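Organiser une tombola de quartier sans se prendre la tête
18 juin 2024 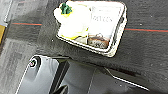 Une tombola, c'est franchement la plus chouette façon de remplir une caisse d'association, et ça se monte en 3 semaines si on s'y prend dans l'ordre ! Commencez par les lots : faites le tour des commerces avec une liste écrite et notez tout de suite qui donne quoi. Chez nous, la boulangerie Garnon et le fleuriste De Bruijn ont dit oui dès la première visite. Donnez à chaque lot son étiquette, même toute simple, comme la petite carte blanche à liseré foncé posée debout dans le plateau en plastique blanc : une ligne de texte imprimé, et le jour du tirage on s'y retrouve.

Les billets
Comptez large. Nous en avons fait imprimer 600 en février, en carnets à souche, avec un numéro sur le billet et le même sur le talon (vérifiez les deux avant de vendre, vraiment). Pensez aussi à demander en mairie quelle déclaration il faut déposer, et faites-le avant l'impression.

La vente
Confiez les carnets par petits paquets et notez les numéros remis à chaque vendeur. Le marché de la place Jirketti marche du tonnerre, surtout avec le gros lot bien en vue sur la table !

Le tirage
Pliez tous les talons de la même manière, mélangez longtemps, puis faites tirer un enfant du public. On commence par les petits lots et on garde les 4 plus beaux pour la fin, l'ambiance monte toute seule. Lisez chaque numéro deux fois au micro. Affichez ensuite la liste des gagnants à l'entrée de la salle Gollska et laissez 9 jours pour retirer les lots.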